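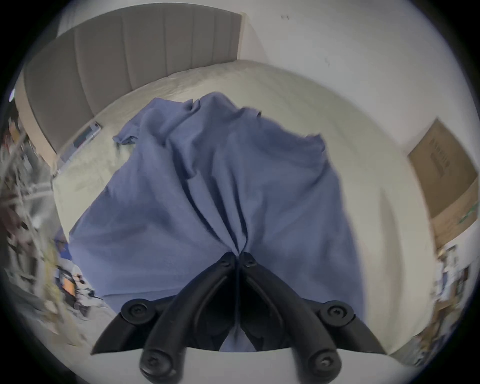 Bendik Hovland says I go to bed too early. According to him a person who gets up at six has no business lying down at nine, and all I'm doing is giving myself more hours to be awake in. I told him I'd think about it. He said that was my trouble, thinking about it.

April 27, 2024. Slept badly again. Went up at half past nine, read a chapter, lights off. Still awake at midnight. Got maybe an hour, then heard the truck that delivers to the bakery, then nothing until a little after three. After that it was the usual, dozing and looking at the clock. I'm going to turn the clock to the wall tonight. Roald did that last year and said it took him a week to stop reaching over to turn it back.

Coffee is down to two cups, both before noon. I had a headache the first few days and it's gone now. I can't say it has done anything for the nights, but I said I would keep it up through the middle of May and I will. The Sanov tea tastes like hay. I drink it at eight and then I'm up at one to use the bathroom, so I'm moving it to seven.

Went by Adeleke after lunch to ask about mattresses. The man there had me lie on four of them with my shoes on a sheet of plastic. They all felt fine, which is what anything feels like at two in the afternoon. The one he liked best was $796 without delivery. I told him I'd come back. I don't want to spend that and find out it was never the mattress. Ours isn't that old and I sleep all right on it when I'm tired enough, like after we did the fence.

Changed the bed when I got home. Opened the window first and left it open through supper, so the room should be cooler. The book from the library says cool and dark. Dark we don't have, with the street lamp. I priced a Celon blind but I need to measure the window again because I wrote down two different widths. 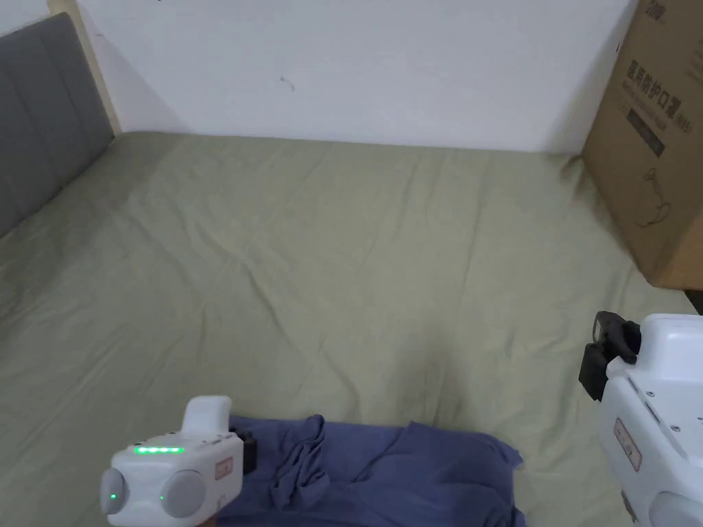
Green fitted sheet on, headboard at the left.

Roald Berge called about the drive to Bravby. He wants to leave at six. I asked for seven and got six thirty. I mentioned the sleeping and he said he had a stretch of it when he was on nights at the mill, and what helped was getting up at the same time every day no matter what kind of night it had been. So that makes two people telling me to fix the hours. The book says the same in chapter 6, only it takes 40 pages. I skipped some of that.

Supper was soup and the end of the bread. Dishes, then a walk as far as the school and back. It was still light. My legs felt heavy, in a good way. Sat down afterward with the crossword and nearly went off in the chair, made myself stand up and fold towels. 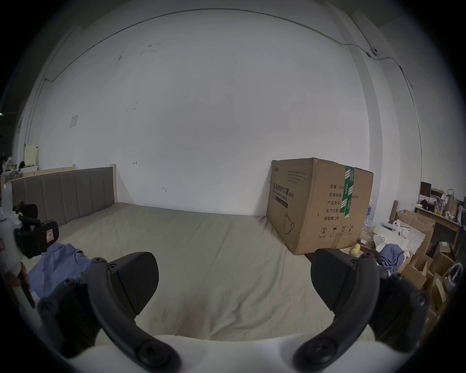

How late should I stay up tonight? Eleven, and no lying on the couch before then.

I'll do that for two weeks and write down the times in the back of this book. Up at six regardless. If I'm awake longer than I can stand I'll go sit in the kitchen with the small lamp on and read the seed catalog.

Need to call the dentist. Out of stamps. Tape measure is in the car.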